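How to Label Wrist-Camera Demos So a Small Model Can Learn From Them

Posted Jul 4, 2023 by Kamrul Cassim

A lot of people have written in since February to ask how we trained the Brustden sorting policy on so few demonstrations. The short version is that we stopped labeling whole episodes and started labeling moments. Anyone can do this with a text editor and some patience, and I love how far it goes!

You'll need recorded demonstrations with a wrist view and gripper position, a way to step through them one image at a time, and a plain spreadsheet. Our set had 251 demonstrations, all of the same kind of job: pick a small part off the table, put it in a tray. If yours is a different task the steps still hold, but the phase names will change.

Step 1. Pick your phases

We use 4: look, approach, close, place. I started with a much longer list (hover, align, pre-grasp and so on) and it was a mess. Alasdair Skinner and I labeled the same batch separately and kept disagreeing on where "align" ended. If two people can't agree on a boundary, the model won't find it either, so merge those phases and move on.

Step 2. Find the boundaries from the gripper first

Plot the gripper opening over time. Mark every spot where it starts to close and every spot where it starts to open again. Those give you "close" and "place" nearly for free. Do this for the whole set before you look at a single picture — it's quick, and it shows you which recordings are broken.

Step 3. Go through the "look" moments by hand

Now the fun part. For each demonstration, find the last moment when the fingers are open and the arm hasn't yet committed to a part. Write down what's in view in everyday words: blue tray, white bracket, hex nut, red push button, power supply. Keep to the same word for the same part all the way through. We had "button" and "switch" for one object in our first sheet, and the model treated them as two things for a week before I caught it. 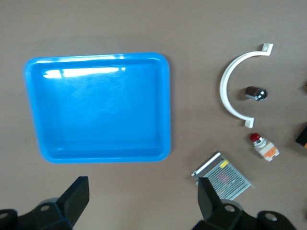 Add a column for parts that are only partly in view, and be generous with it. A gripper finger will often hide the corner of something, and parts near the side of the view may show up as a sliver. If you can't name a sliver, write "unknown". Please don't guess! A wrong name hurts far more than a blank one.

Step 4. Cut the clips

Cut each demonstration at your boundaries and save the clips with the phase and target part in the sheet. We ended up with 1413 usable clips after throwing out the bad ones. Throw out anything where the arm pauses for a long time with no change in the view, or where the person driving it changed their mind about the target halfway.

Step 5. Train with the phase as an extra input

We fed the phase in as a plain one-hot vector next to the image features. Nothing fancy. A small second network guesses the phase at run time, and it trains in minutes on the same clips. Start with the true labels for the first half of training, then switch over to the guessed ones so the policy gets used to mistakes.

What we saw

The biggest gain was on shiny parts. Before, the arm would drift toward glare on the tray and close on nothing. With phases it kept looking a little longer and went for the part. Long thin parts got better too, though less. Heavy ones didn't improve at all, and I think that's a grip force problem that no amount of labeling will fix.

Alasdair is trying the same recipe on the Moffat assembly task now, where there are 2 targets per episode. His first trouble is that "place" for one part overlaps with "look" for the next. He's giving those moments both labels for now, and I'll add his numbers to this page when the runs finish.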